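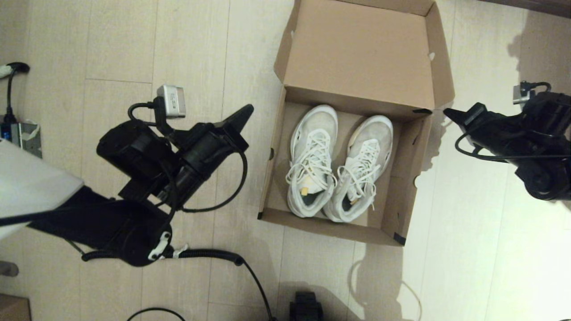
Figure 3. A pair of white sneakers in an open cardboard shoebox with a hinged lid.

4.2 Condition at return

Returned footwear is graded by eye at most of the retailers in our sample. The person at the returns desk opens the box, looks at the uppers and soles, and picks one of four grades. Grade A goes back to stock at full price. Grade B is sold at a markdown, Grade C goes to a bulk buyer, and Grade D is recycled or thrown out. The wording of the grades differs a little between Harik and Gilani, but the two sets of rules could be matched without much trouble. Tirton used only three grades until September, when it split its middle grade in two. For Tirton we recoded the earlier records from the written notes.

The full file holds 2,000 returns, of which 961 were athletic shoes with a knit or mesh upper. We treat these as a separate group. Light marks on a knit upper are hard to clean off and are easy to see on pale colors, so a short wear outdoors can move a pair from A to B. Leather and coated uppers were more often wiped down at the desk and put back to stock, and the notes do not always say that this was done. Grades for leather shoes should be read with that in mind.

Packaging was recorded on its own line. A box counted as intact if the lid closed and all four corners held. Missing tissue paper was noted but did not change the score, and neither did writing on the outside of the box. At Gilani a return in a damaged box was dropped one grade by rule, whatever the state of the shoes. Harik had no such rule, but clerks there told us they often did the same thing out of habit. We found 51 pairs in which the note described the shoes as unworn and the grade was still B or lower. In most of these the box was crushed or had been taped shut and used as the shipping carton. 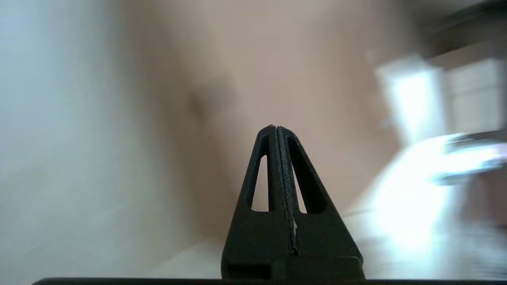
The second source of disagreement was lacing. New pairs leave the factory with the laces set in a fixed pattern, and a clerk who sees a different pattern tends to assume the shoes were worn. Customers who try on a pair at home will also loosen the laces, so this is a weak sign of use. Sole wear is a better one. We asked clerks at the Rollbridge site to grade a set of pairs twice, first with the box open and the shoes left in place, then with the shoes taken out and turned over. Grades moved down more often than up on the second look – mainly where there was grit in the tread or the heel edge had lost its mold line.

A test of this kind has limits. The clerks knew they were being studied and probably took more time than they would on a normal shift. The set also left out children's sizes, which make up a fair share of returns before the school year. We kept 9 pairs out of the comparison where the left and right shoe were different sizes, as these had been sent back for a packing error and said nothing about wear.

Section 4.3 uses the second-look grades as the baseline and estimates the resale value lost when a pair is placed one grade too low.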